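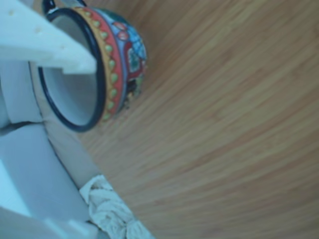 Painted cup, dark rim and red band, on the wood surface.

July, 8:40 am. Vistdale rental retrofit, unit 4

Went through the rent model with Nusrat Munshi before site. Caron block stays at 108 units, 20 of them held below market for 300 months under the current draft. She wants the term tied to the title so it survives a sale. Agreed, and I've changed the wording in sheet 4.

Wall panel mock-up: second Natuvell batt fits the stud bay without trimming. First one was cut short, set aside. Party wall still needs the acoustic sealant run at the base - do that before the board goes on.

Flirkness haven't sent the revised window schedule. Asked again at 11:15. Colour of the exterior trim is still open too.

To do: reprint the floor plans, old ones show the laundry on the wrong side.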